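The Drawer Everyone Has

In the first apartment Matěj Ondrejka rented in Graltville, there were two outlets in the living room and both were behind the couch. He bought an extension cord the first evening. By the end of the lease he owned 11 feet of cord for every foot of wall, or so it felt when he packed it all into a box and carried it down the stairs.

That box is still with him. It has followed him through three moves, and in June he finally emptied it onto the kitchen floor. Inside were power strips, spare wall plates, a tape measure he thought he had lost, batteries of unknown age, picture hooks, and a doorbell he has no memory of buying.

"I kept all of it in case I needed it," he says. "Then when I needed something, I went to Barnis and bought another one."

Barnis is the hardware store on the corner of his street, a narrow place with bins to the ceiling. Kálmán Rácz has worked the counter there for 42 years. He says the same customers come in for the same small items again and again: a plug, a switch cover, a roll of tape. He sells more power strips in the fall than at any other time, when people bring out lamps and heaters. He would like them to stop plugging the heaters into the strips. A space heater belongs in a wall outlet by itself, and he tells them so at the register.

Rácz has a simple method for the drawer, and he has repeated it often enough that some customers know it as the table talk. Take everything out and put it on a table with good light. Put down a cloth or a covered board so nothing scratches. Then handle each thing, one at a time, before deciding where it goes. 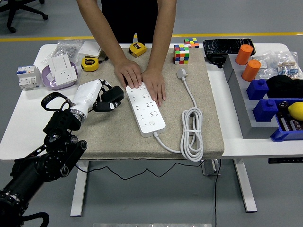
A white power strip gets both hands, with tape measures, puzzle cubes and wall switch panels nearby.

The power strip is the item to take time over. Rácz runs his fingers along the whole length of the casing to feel for cracks and warped spots. Brown marks near an outlet mean the strip goes out, and so does a plug with a bent or loose prong. He checks the cord where it enters the body, which is where it tends to wear. Cords should be stored in wide loops. A cord wound tightly around the strip puts a sharp bend in the wire at that same weak point.

Old strips cause the most argument at home. People don't like to throw away something that still works, and Ondrejka had one that had come from his parents' house in Druletov. It had a yellowed case and a switch that had to be pressed twice. He held on to it for another week, then cut the cord off so that no one would fish it out of the recycling.

Wall switches and socket panels are easier. Keep a spare if it matches what is on your walls, and keep the screws in a small bag taped to the back. A dish or a shallow bowl works well for these during the sorting, as they slide around and chip at the corners. Circuit breakers are a different matter. Rácz doesn't think a loose breaker should sit in a kitchen drawer for years - it has to match the panel it goes into, and an electrician will usually bring the right one.

Tape measures multiply. Ondrejka found four before he was done. He kept one in the kitchen and one with his tools and gave the others to a neighbor who was hanging shelves.

Then there are the things that have nothing to do with repairs. Puzzle cubes, playing cards and single dice drift into the same drawer because it is the one that opens easily. Rácz says to give them their own shelf somewhere else.

Ondrejka's drawer is now divided with trays from Dobos, the housewares shop across from Barnis. He bought a set of 5 and used three. The other two are in the box, along with the doorbell.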